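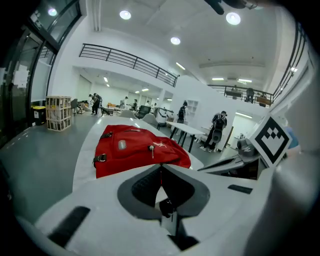
No. 28

Rucksack waterproofing, second attempt

The factory coating inside my day bag began to flake in February. It came away as a fine, sticky dust that got into everything, including the charging port of my phone. The coating is polyurethane, and it breaks down with damp and age whether or not the bag is used much. Once it has started to peel there is no sense in putting new coating over it. The old layer has to come off first.

I soaked the bag in the bath in warm water with a little washing soda, then worked over the inner face with a nylon brush. Two soaks were needed. The seams hold the most residue and a toothbrush is the only thing I own that reaches them. Rinse until the water runs clear, then hang the bag upside down with the zips open. Mine took almost 30 hours to dry in the back bedroom with the window ajar.

For the new layer I used a silicone sealant thinned with white spirit, mixed by weight on the kitchen scales. The 300 ml tin from Aubert was more than enough and I have a good third of it left. Brush it on thinly, outdoors, and keep it off the zip tape. My first attempt last year was too thick along the base and stayed tacky for weeks.

Seams were done separately with the same mixture, less thinned, put on with a cheap artist's brush. I left the webbing alone.

The test was the walk from Stedholm to Butadthorpe in steady rain, with a folded newspaper in the main pocket. The paper was dry apart from one corner nearest the top zip. That zip is not a waterproof type and no amount of sealant will change it. A loose cover would, and I may sew one from the leftover nylon in the loft.

Next month: the leaking valve on the Astunitz sleeping mat.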